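Home Projects Year 2 Reports Staff Contact

What goes in which bin? Labels and sorting in shared kitchens at Henside
Kumudini Akanda
Supervisor: Piyumi Karunaratne 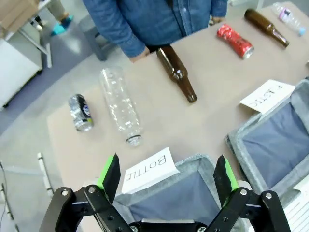
I should say at the start that I didn't come to this project out of any great love for rubbish. I live in a shared kitchen at Henside with five other people, and for most of my first year the longest-running argument we had was over yoghurt pots. Do they count as plastic? Do you have to wash them? What about the foil lid? Everyone had a different answer, everyone was very sure of it, and when the second-year project list came round with "everyday behaviour in a place you know well" on it, I thought, well, I do know one.

The report was meant to be 3000 words and this version is a good deal shorter (Piyumi made me take out the history of the dustbin, which I still think was interesting). The full thing with the tables is in the department office if you want it.

What I wanted to find out

My question was whether the words on a recycling label change what people put in the bin. The labels at Henside are a mixture. Some kitchens have the proper printed ones from the accommodation office, some have handwritten ones, and a few have none at all and rely on whoever has lived there longest to shout. I'd noticed that visitors to our kitchen always stopped for a second in front of the bins with whatever it was in their hand, looking worried, and then mostly went for general waste. I wanted to know if better wording would get rid of that pause.

Before starting I read up on it, and most of the studies I could find were about offices or whole streets. Shared student kitchens are a funny in-between case. It's your home, but the bin isn't quite yours, and the person who gets it wrong is hardly ever the person who has to sort it out afterwards. A couple of papers made the point that people treat a general word like "plastic" as a question about material, and a word like "bottle" as a question about shape. I found that really useful, and pretty much everything else in the project came from it. If you've got a label for a shape next to a label for a material, a lemonade bottle belongs in both, and you've made the person in front of you do some thinking they didn't ask for!

What I did

I got permission for 16 kitchens to take part. Half kept whatever labels they had and the other half got new ones which I wrote myself. My labels listed things by name, so the one for plastics said "bottles, pots, tubs, trays" and underneath, in slightly smaller letters, "lids on is fine". I tried one with drawings too, but my drawing of a tub looked like a hat and Ferenc Juhász laughed at it for so long that I gave up on drawings.

Each kitchen was checked once before the change and once after. Checking meant tipping the recycling out on a sheet, writing down what each thing was and whether it was in the right place, and putting it back. I wore gloves. Ferenc did the writing down for the first round and Lakmal Marikar did the second. Across both rounds we logged 521 items, and I can tell you that a large share of what students at Henside eat comes out of a hummus tub.

I also left a short questionnaire in each kitchen with three made-up situations (a greasy pizza box, a crisp packet, a shampoo bottle with a bit left in it) and asked where people would put them and how sure they felt. Lakmal's idea was to add a box for "anything else you want to say about bins", which I nearly left out to save space. I'm very glad I didn't.

What I found

The kitchens with my labels did better on the second check than on the first. The ones with the old labels stayed more or less where they were, apart from one which got a lot worse, and I later found out they'd had a birthday party the night before. I kept them in the results because I didn't think it was fair to throw out only the bad ones, but I did mention it in the notes.

Most of the improvement came from pots and trays. Bottles were already going in the right place nearly everywhere, whatever the label said. I suppose we've all been told about bottles since primary school. Pots and trays are where people hesitate, and having the actual word in front of them seemed to settle it. Crisp packets didn't get better at all. People are convinced crisp packets can be recycled at Henside (they can't, not in the kitchen bins) and since my label didn't mention them, it couldn't put anybody right. Parveen Liyanage from the accommodation office told me the same thing when I interviewed her, and said she has been asking for a "not in here, please" line on the printed labels since she started.

The questionnaire answers were more surprising. People who said they felt very sure were wrong just as often as people who said they weren't. Being sure mostly seemed to go with how things had been done at home, and every council does it differently, so somebody who grew up rinsing and squashing everything into one big bin arrives at Henside with years of perfectly good habits that no longer work.

The "anything else" box got filled in far more than I'd expected. The comments I liked best:

"I only put things in general waste when I'm tired."

"Who is Sam and why does the label say ask Sam"

"The lid is too heavy. I'm not lifting it for a teabag."

That last one has nothing to do with wording, but several people wrote something like it, and I ended up giving it a whole section in the full report. In the kitchens where the recycling had a heavy lid, more of it went in the open bin next door, and no label of mine was going to fix that.

What went wrong

Plenty. I checked the kitchens in the morning for the first round and in the early evening for the second, and I only realised afterwards that this matters, with breakfast rubbish being a different thing from dinner rubbish. Two checks per kitchen isn't many either. And everybody knew the project was going on – there was a poster – so some of the good behaviour may simply have been people being nice to me.

I also hadn't thought about who reads a label in the first place. I put mine on the front of the bin at what seemed a sensible height, and in one kitchen the bins get pulled out and turned round for cleaning, so for at least part of the fortnight my lovely label was facing the wall. Lakmal spotted it. If I did this again I'd put the words on the top edge, where your hand goes, and on more than one side.

What I'd suggest

I've sent the accommodation office a page of suggestions. Name the objects. Say something about lids, as people really do worry about lids. Put crisp packets on the label with a firm no next to them. Don't have one bin named after a shape and another after a material side by side unless you explain which wins. And please look at the heavy lids – I'd start there, if there's only money for one thing.

Parveen has asked if she can use my wording in Block 2 next term, so I've passed her the file, without the hat.

Thanks to Piyumi for her patience with my first draft, to Ferenc and Lakmal for their evenings, and to all the kitchens that let us tip their rubbish out on the floor. Our own kitchen has agreed that yoghurt pots get rinsed. We're still talking about the foil.

Last updated: February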